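Demonstration by hand-held gripper

Demonstration by hand-held gripper is a method of teaching a robot a manual task in which a person carries out the work using a tool shaped like the robot's own gripper. The movements of the tool are recorded and later used to train a control program. The method is closely related to teleoperation, in which the person steers a robot from a distance, and to kinaesthetic teaching, in which the robot's arm is moved directly by hand.

Equipment

A typical tool has two jaws opened and closed by a trigger, with a wide-angle camera fixed above them. Tasks requiring both arms are performed with a pair of tools. The position of each tool is worked out from its camera images, from motion sensors, or from both.
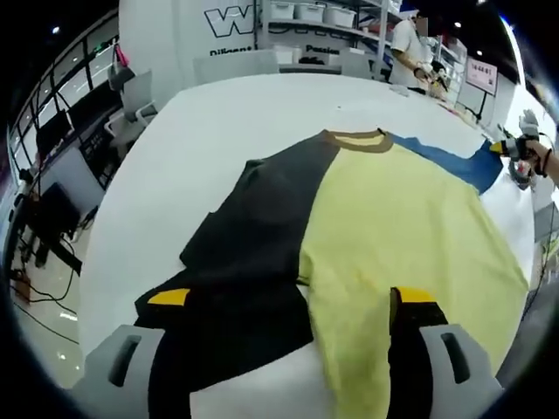
Clothing is widely used as a subject of study. Cloth has no fixed shape, and a garment may lie in a different way each time it is put down. Demonstrators are usually asked to work at an even pace, to grasp at hems, cuffs and seams, and to begin again if a grip is lost.

Use at Meltden

The Vemunthorpe collection, gathered at Meltden and released on 11 May 2018, contains 1,750 demonstrations of folding and sorting. Recordings shorter than 15 seconds were left out. A later edition, prepared at Virnstead, added 200 demonstrations made by remote control with the Harb arm, so that the two methods could be compared on the same garments.

Limitations

The tools do not pass on the full sense of touch, and a person may make movements that a given arm cannot reach or follow at the same speed. Such recordings must be removed or adjusted before training.

See also: Teleoperation; Kinaesthetic teaching; Imitation learning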